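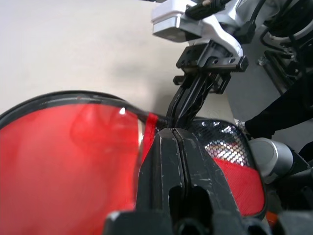
Go early and wear shoes you don't love, was what my sister told me before I drove out to the Viltthorpe mill open day, and I ignored the second half. My suede boots now have a blue tide line. Fair warning!

Posted in September by the editor, Spare Yardage

So, Viltthorpe. If you've bought lining fabric or sheer curtain material at the market in Cleltby, there's a decent chance it was dyed here. They open the doors once a year, you sign up on a sheet at the gatehouse, and they take you around in groups. Tickets were $4, and that got you a paper cup of coffee too (weak, but hot, and I had two).

I got there at 8:30 and the parking lot was already a mess. We started in the yarn store, a long brick shed that smells like cardboard and a little like sheep, even though they haven't run wool in years. Our guide had worked in the dye house most of her life and talked fast and loud, which you need in there. She passed around a cone of nylon so fine I kept losing the end of it in my scarf.

Then the looms! I've read plenty about how noisy a weaving floor is and I still jumped. They hand you foam earplugs and you feel it in your ribs anyway. There are 50 looms in the big room and most of them were running, all on plain cloth. I had hoped for something fancier. There's one old jacquard machine at the far end, a Gudeta, that they switch on for visitors, and it made a few inches of a leaf pattern while we stood there grinning at it.

The dye house was my favorite and also the end of my boots. It was 90 degrees in there by the thermometer on the wall, and the floor is basically one long puddle. They were doing a navy that morning. I asked how they keep one batch matching the next, and the answer was part computer and part a drawer full of little swatches, every one labeled in pencil. Shade 207 is apparently the one everybody fights over (a gray that goes green under store lights). I'd have happily spent an hour in that drawer.

Lunch was sandwiches from the Darnov bakery van, and mine was egg and very good, although the line was silly. Bring something from home if you get cranky when you're hungry.

The remnant shop opens after the last tour and it's cash only. I came away with a bag of sheers, some cotton twill, and a zipper I don't need. The good stuff goes in the first ten minutes, so don't stop to use the restroom like I did.

Next year's sign-up usually goes up on the gatehouse door in the spring. Park on the hill side, the lower lot floods.

This site uses cookies to remember your preferences. By continuing to browse you accept our cookie policy.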